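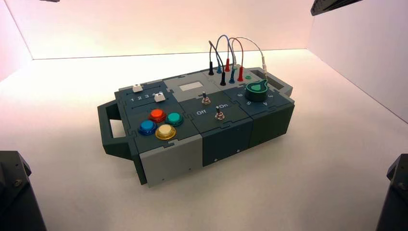

Switches, Buttons and Sliders
A learning page from the Clorville Children's Science Centre

People use controls every day. A control is a part that a person moves or presses to tell a machine what to do. Light switches, doorbells and elevator buttons are all controls.

Push buttons
A push button is pressed with a finger. Many have a spring underneath, which lifts the cap again when the finger is taken away. Buttons are often made in different colours so that they can be told apart quickly.

Toggle switches
A toggle switch has a short lever that tips from one side to the other. The words "On" and "Off" may be printed beside it. Inside the switch, small pieces of metal touch to let electricity flow. When they move apart, the electricity stops.

Sliders
A slider is a knob that travels along a straight track. Numbers such as 1, 2, 3 and 4 may be marked next to the track to show how far the knob has moved. Sliders are useful when a person wants a little more or a little less of something, such as sound.
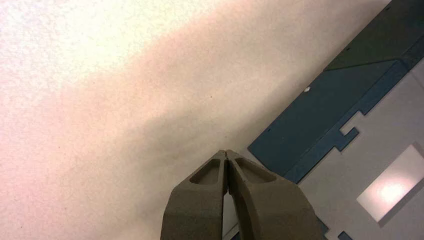
Why does a slider have a track?
The track keeps the knob moving in a straight line, so that it can be set at the right place.

Words to know
Circuit: a complete path that electricity can follow.
Lever: a bar that tips or turns when it is pushed.

Visitors aged three and older may try the controls in the Drodora Gallery. Children must never open a switch or an electrical outlet at home or at school.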